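Questions we get at the Pumville end of the Barrera trail, with answers. Berenice Orozco wrote most of them and stands by the tone.

## Before you come

**Is the meadow open all year?**
The gate is. The meadow keeps its own schedule. Late May is green, July is taller green, and by November you're paying to look at stalks. The price stays the same because the gate costs the same to paint.

**How much is it?**
Six dollars a car, in the box. The box doesn't make change and neither do we.

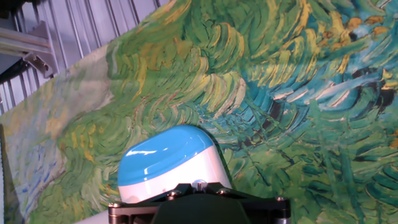
Walkers and cyclists get in free, which has led to a lot of cars parked just down the road. We can see you from the porch.

**Can I bring my dog?**
On a leash, yes. Your dog may be very friendly. The ground-nesting birds haven't been told.

**Is there cell service?**
There are 2 spots. One is the top step of the porch and the other is in the creek.

**Where do I buy lunch?**
Trukalon, back in town, does sandwiches until 2 p.m. or until they're out of bread. Call first. If you get the machine, they're out of bread.
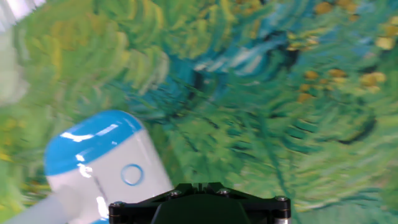
## Once you're here

**May I pick the flowers?**
No. One bunch is fine, you'll say, and so will the next car. Seed packets are for sale on the porch, and they grow the same flowers at your house, where you can do what you like to them.

**What's the stone foundation by the creek?**
A dairy, built in 1865 and abandoned when the creek moved into it. Please don't climb on it. It has been falling down at a steady pace and doesn't need help.

**Why is the lower path closed?**
Mud. We could dress that up, but it's mud. Try the ridge path, which is longer and steeper and has a bench at the top.

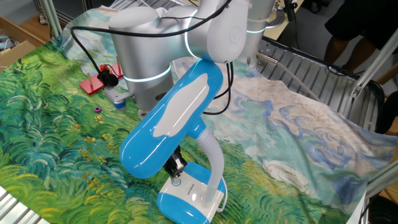

The bench seats two people who like each other.

**Do you rent the place for weddings?**
We did, once. Ask Pumuvham, the tent people, how they feel about wind.

**Who do I complain to?**
Leave a note in the box with your six dollars. Berenice reads them all with her coffee and has been known to answer.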